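Garment handling on the humanoid, planner or policy?

myrtok
We've spent since April moving our bedroom task off the Sultow planner and on to a learned policy. Head camera for grasp choice, fixed camera only for logging. Wim Van Loon asked for pictures before he'd believe any of it, so:

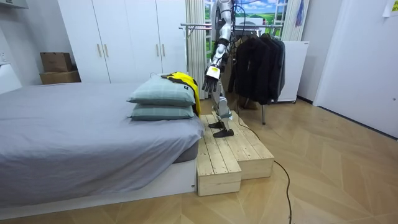
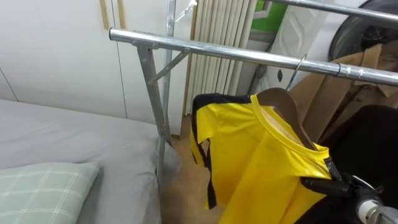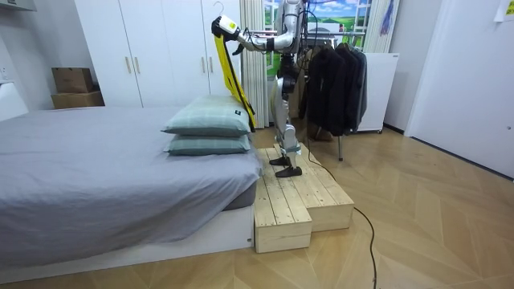 Bedroom task, yellow garment. The middle one is the head view, the other two are the fixed camera.

wvanloon
Thanks. Still not convinced. In the head view the finger is along the shoulder of the shirt and the hook is well away from it. Is that the grasp the policy picked, or is it on its way somewhere else? One still won't tell me.

myrtok
Can't tell you from the still either, you'd need the log. In the last one it has the top of the garment by the hook, and that's the grasp we score.

dunnock_6
What does "score" mean here? 2,000 training episodes in one bedroom with one yellow top will get you a nice number. Swap in one of those dark jackets and I'd bet the depth goes to mush. Ours did, on Prolloline's stack.

myrtok
Haven't tried the jackets. Fair point.

wvanloon
And the base? It's standing on the top step with the feet staggered. If nothing plans the footing then you've got an arm policy and a very expensive stand. The old planner at least told you when a pose was out of reach - this will just try it.

bouchard_fan
Disagree with Wim. Ours said "unreachable" for 3 weeks over a bad collision mesh on the bed. I'd take a policy that tries.

wvanloon
Then fix the mesh.

dunnock_6
Myrto, can you post the failures as well? All of them, please, not the best 6.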